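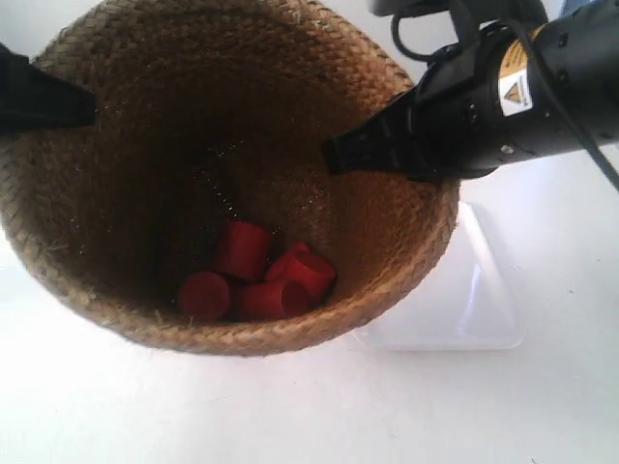
Woven basket with four red pieces at the bottom

About Tamayo

Tamayo is a home goods store and weaving school in Jendorbridge. We sell baskets, mats, and chair seats, and we teach evening and weekend classes in the same building. The store takes up the street floor. The classroom is upstairs and seats 11.

We began as a repair counter. People brought in chairs with broken seats, and we replaced the cane or rush and sent them home again. Repairs still make up a good part of our work. The first chair we took in is in the front window, and it is not for sale.

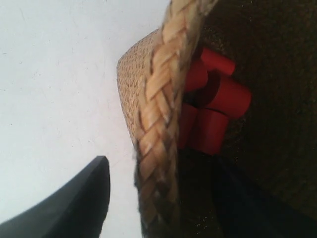 Pale surface with small specks and fine scuffs

Our second location, in Statska, opened in April. It has no classroom, but you can drop off repairs there and pick them up at either store. Most chair seats are ready in 3 weeks. Large pieces such as benches and headboards go to Jendorbridge, where there is more floor space.

What we teach

Beginner classes cover a flat mat and a small round basket. Students who have finished both may sign up for the rim class or the chair seat class. All materials and tools are included in the fee. You do not need to bring anything except an apron if you want one. Children over 11 may attend with an adult. 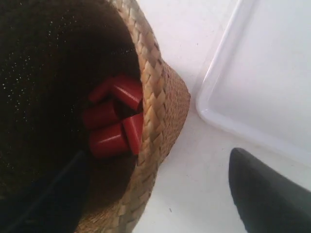
Woven basket with a plaited rim

We also run the Starlow Program, a longer course for people who want to do repair work for a living. It runs for 200 hours and costs $695, payable in two parts. Applications are taken at the Jendorbridge store.

Where our materials come from

We buy from small growers and from two importers.

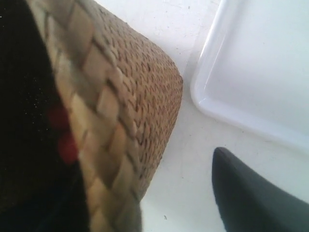 Plant fiber varies from one harvest to the next, so a reorder may be lighter or darker than the piece you already have. If you need a close match, bring the old piece in and we will go through the stock with you.

Page last updated 2024-01-22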